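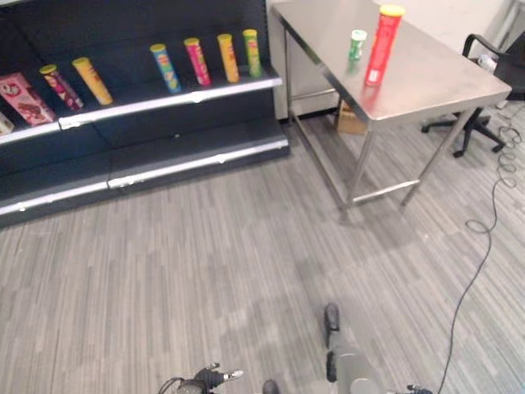 Snack canisters on the upper shelf, steel table at right.

Tools > Shears > Thinning and Blending > Reviews

10/16/19 | By the Tool Room desk

Stomwood Clorkine 40-Tooth Blending Shear: Review

The Clorkine is a 6-inch blending shear with 40 teeth on one blade and a plain cutting edge on the other. Stomwood sells it in right-hand and left-hand versions at the same price, $608, with a leather sleeve, a tension key and a small bottle of oil. We bought the right-hand version at full price and used it on the cutting floor next to our regular blending shear, a Bugti that has been in daily service for several years.

Blades

Both blades are one piece from tip to finger ring, with no weld that we could find under a loupe. The plain blade has a convex edge and a narrow hollow behind it. The toothed blade is slightly thicker, and each tooth is finished with a shallow V notch at the top. The notch holds a few hairs in place as the plain blade comes across. Without it, hair tends to slide off the tooth and the amount removed changes from one close to the next.

On dry, medium-density hair, cut at mid-length and held at normal tension, the Clorkine takes out a moderate amount. It leaves no visible line after one close. Two closes in the same spot begin to show on straight, light-colored hair, so the shear has to be moved along the section between closes, like any other blender of this type. On wet hair it removes a little more, and the hair comes away cleanly. On coarse, dense hair we needed a third pass to get the same result the Bugti gave in two.

The teeth are spaced evenly from heel to tip. Some makers open up the spacing near the tip to help with fringe work. Stomwood has not done that, and the tip is also a bit blunt. We would not pick the Clorkine for point work around the face. It is at its best on bulk below the crown and on softening a clipper line at the sides.

Handle

The handle is offset, with the thumb ring set 17 degrees off the line of the finger ring. In use the thumb sits farther forward than it does on a straight handle and travels less. The finger rest is fixed. Users who prefer a removable rest should note that there is no threaded hole and no plug to take out.

The rings are large. Two sizes of rubber insert are supplied, and most people with average hands will need the thicker set. The inserts fit tightly when new and loosened slightly after repeated cleaning. Replacement sets are sold separately, and generic inserts of the same outer diameter fit as well.

Weight is carried toward the pivot, and the shear feels nose-heavy when picked up for the first time. Once the ring finger is seated, the balance point falls just behind the screw. We did not find it tiring over a full day, but a stylist used to a very light shear will notice the difference on the first few heads.
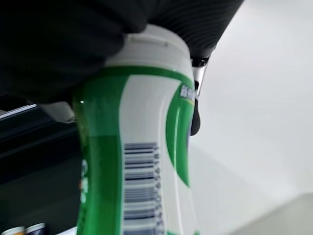
CLALTVILLE SCHOOL OF BARBERING AND HAIR DESIGN | TOOL ROOM

Pivot and tension

Tension is set with a flat dial that turns in small clicks. The clicks are firm enough that the setting did not drift during the test, and fine enough that one click makes a difference you can feel. The supplied key fits the dial, but a coin also works and is usually closer to hand.

Out of the box our sample was too tight. Held by the finger ring with the thumb ring lifted and let go, the blade should fall most of the way and stop. Ours stopped less than halfway. Two clicks to the left corrected it. A blender that is too tight will not damage the hair, but it will wear the bearing faster and make the hand work harder than it needs to. A blender that is too loose will fold hair between the blades, and on a toothed blade that can pull.

The bearing is sealed. It can't be opened for cleaning without a special tool, and Stomwood asks that it be sent in if it becomes rough. For daily care the instructions are the usual ones: wipe the blades toward the tip with a soft cloth, put one drop of oil at the pivot, open and close a few times, wipe again. Alcohol-based spray is allowed. Soaking the shear in disinfectant overnight is not.

Sharpening

We sent the shear out once during the test period, mainly to see how it would come back. The plain blade was finished on a 1,000-grit wheel and then stropped. The teeth were left alone, as they should be on a first service. Cutting after service was the same as new, and the ride line on the inside of the blade was still even from heel to tip.

Convex edges are easy to ruin on a flat wheel. Ask the sharpener how the edge will be held before handing over any shear in this class. If the answer is a clamp-on guide meant for beveled edges, find another sharpener. Stomwood offers its own service by mail, with a turnaround that we found acceptable for a second shear and too long for an only shear.

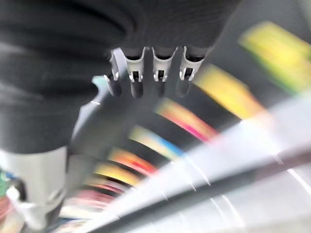 Against the Bugti

The Bugti has fewer teeth with wider gaps and takes out more hair per close. It is the faster tool on thick hair. It is also easier to overdo, particularly in the hands of a student, and the marks it leaves on fine hair take some work to hide. The Clorkine is slower and more forgiving. Noise is similar. The Bugti closes with a sharper click at the stop, and its stop is a replaceable rubber bumper. The Clorkine uses a harder plastic bumper pressed into the handle. We expect it to last longer, but it will be more trouble to change.

Both shears handle dry hair better than very wet hair in one respect: short cut pieces collect between the teeth and have to be brushed out. On the Clorkine the gaps are narrow enough that a cloth will not reach the bottom. A soft, clean toothbrush does.

Finish

Polished steel only. No coated version is listed. Fingerprints show on the outer faces, and fine scratches from the case zipper appeared near the finger ring early on. Neither has any effect on cutting. The model number is etched on the inside of the handle, and the serial number is on the warranty card only, so keep the card.

Who should buy it

Stylists who do a lot of fine to medium hair and want a blender that leaves room for error will get good use from the Clorkine. It suits scissor-over-comb finishing. Shops that see mostly thick or coarse hair will be better served by a shear with fewer, wider teeth, and there are several at a lower price.

First-year students do not need it. The shear in the standard kit is adequate for the blending unit, and a dropped Clorkine is an expensive repair.

Rating: 4 out of 5. Points lost for the blunt tip and for tension set too tight at the factory.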